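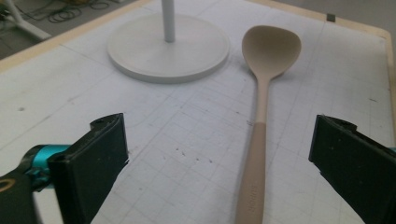
Washing and Storing Team Jerseys, Pads and Shin Guards at Home

Updated Wed 18 March

Most damage to a game jersey happens in the laundry room. Polyester knit is hard to tear and easy to spoil with heat, fabric softener or a zipper left open in the same load. The notes below apply to soccer, volleyball, basketball and softball uniforms washed in an ordinary household machine. Football and hockey jerseys with sewn tackle twill follow the same rules except where noted.

Before the wash

Empty the bag the same evening. Sweat left in a closed bag overnight sets the odor deep in the knit, and one wash will often not remove it. If the machine is not free, hang the jersey over a shower rod.

Turn every printed item inside out. Close zippers and hook-and-loop straps. An open strap on a pair of sliding shorts will pull loops out of a mesh jersey in a single cycle, and pulled loops cannot be put back.

Shake turf pellets out over a trash can. Rubber infill collects in the door gasket of a front loader and in the filter of a top loader that has one. Socks hold most of it. Turn them inside out, shake, and turn them back.

Treating stains

Grass: Work a small amount of liquid detergent into the dry stain with a soft brush. Leave it 18 minutes, then rinse from the back of the fabric with cool water. Repeat once before machine washing if green is still visible.

Clay infield: Let it dry completely. Brush off what will come off. Wet clay spreads when rubbed. What remains is treated with detergent as for grass, and may need 2 or 3 rounds on white pants.

Blood: Cold water only, as soon as possible. Hydrogen peroxide, the drugstore strength, works on white fabric. Test it on an inside seam before using it on team colors.

Eye black and sunscreen: Both are greasy. Dish soap, applied undiluted and left for a few minutes, lifts more than laundry detergent does. Rinse it out fully before the garment goes in the machine or the drum will fill with suds.

Do not use chlorine bleach on any part of a uniform. It yellows polyester blends and breaks down the elastic in waistbands and cuffs. It also attacks the adhesive under heat-pressed numbers.

Machine settings

Water: cold.
Cycle: gentle or delicate.
Spin: low or medium.
Detergent: slightly less than the amount marked for the load size.
Softener: none.
Extra rinse: on.

Softener leaves a film on wicking fabric. The film holds odor and slows drying, and a jersey treated with it several times will feel damp through a whole game. Dryer sheets do the same thing. To strip existing film, run the load once with a cup of white vinegar in the drum and no detergent, then wash as usual.

Never combine vinegar with bleach, in the drum or in a bucket. The mixture gives off chlorine gas.

Wash dark and light uniforms separately for the first 3 washes. Red and maroon bleed the most. White piping that has turned pink should be rewashed at once with a color-run remover while still wet, after checking that the product is marked safe for the other colors in the garment.

Keep towels out of the load. They shed lint onto the knit and their weight drags on the numbers.

Drying

Air dry. Heat-pressed names and numbers begin to lift at the corners when they are tumbled hot, and a lifted corner catches on everything afterward. Use a wide plastic hanger for jerseys. Wire hangers leave points in the shoulders. Lay heavy twill jerseys flat on a rack, face down, to keep the shoulders from stretching.

Keep printed items out of direct sun. An hour in the shade with some wind dries most mesh. Indoors, a small fan on low aimed at the rack is enough.

If a number has started to lift, cover it with a pressing cloth or a sheet of baking parchment and press with a dry iron on the polyester setting. Press straight down for ten seconds, lift, and check. Do not slide the iron. Let the print cool before handling it.

Pads and shin guards

Separate the sleeve from the shell when the design allows it. The Bidik slip-in guards come apart fully. The Nondard ankle model has a stitched sleeve and must be washed in one piece, by hand.

Fill a sink with lukewarm water and a teaspoon of detergent. Soak foam pads for half an hour, squeezing them several times. Do not wring foam; it tears along the glue line. Rinse until the water runs clear, press between two towels and stand the pads on edge to dry. Thick knee pads can take a full day.

Wipe hard shells with a damp cloth and dish soap. Check for cracks around the strap slots while they are clean. A cracked shell should be replaced.

Storage during the season

A ventilated shelf is better than a closed locker or tote. A simple rack can be made from a sheet of Plovwood panel, drilled with one-inch holes at even spacing and set on two wall brackets. Sand the edges of the holes, as rough edges snag socks. Two coats of water-based sealer will stop the board from taking up moisture.

Label items inside the collar or waistband with a laundry marker. On black fabric, write on a strip of cotton tape and sew it in. Use the player's number and last initial.

Storage after the season

Wash everything once more, even pieces that look clean. Body oils that cannot be seen in December will show as yellow patches by spring. Dry for a full day longer than seems necessary.

Fold jerseys with a sheet of plain white tissue over the numbers so that no two prints touch. Vinyl prints stored face to face in a warm closet will bond, and separating them pulls up flakes. Use a cardboard box or cotton bag. The Carré flat box, size 1438, takes a full set of youth jerseys in two stacks. Sealed plastic bins are acceptable only in a dry room.

Store pads and guards apart from fabric, straps closed. Leave them out of garages that freeze or overheat, which makes foam brittle.

Returning a borrowed uniform

Check the jersey, shorts and socks against the issue sheet before folding. Leave small tears unmended if the club has its own thread and patches, and pin a note to the spot. Return the set dry, on the hanger it came with if there was one.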